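Home | Films | Series | About me | Write to me

Two evenings with "The Imstead House"

Oct 8, 2020
by Mahsa Vahidi

My cousin in Toronto told me in September that I must watch "The Imstead House", and I answered that I do not like long series. It has 23 episodes in the first season. I have now seen nine of them in two evenings, so she was right and I have told her so.

For those who did not hear of it, it is a family drama from the small studio Plurar. The old father, Mr. Sundqvist, owns a theatre that loses money every year, and his three children cannot agree if they should sell it. The eldest daughter is my favourite. She speaks very little, but when she is angry she begins to fold things, like napkins or programmes or even her brother's coat, and after some episodes you become nervous as soon as she touches a piece of cloth.

The humour is dry and I think I miss one part of it. I watch with English subtitles, even now after many years in Canada, and I am not ashamed of this. The uncle from the countryside speaks so quickly that my neighbour, who was born here, also asked me to turn the subtitles on.
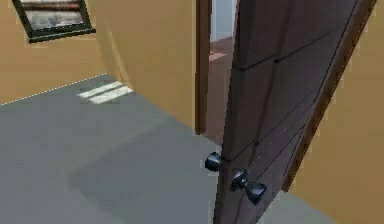
A brown door, partly open.

Episode six is the one that people discuss. It lasts 71 minutes, while the others are close to 40, and almost all of it is one dinner. I was afraid it would be boring. The first part is slow, I admit, and the story about the lost luggage could be shorter. But when the youngest son stands up to read the letter, I forgot my tea completely and had to make a new one.

What I liked less is the music. The same piano melody comes back in every sad moment, and by the fourth episode I knew it before it started. Also the actor who plays the lawyer seems too young to me. He is supposed to have worked for the family for 37 years!

I will write again when I finish the season. Please do not tell me in the comments who buys the theatre. After this I want to try "Rorico", which my cousin says is a comedy, although she also said that about episode six.

Write to me | © 2020 Mahsa Vahidi | Back to top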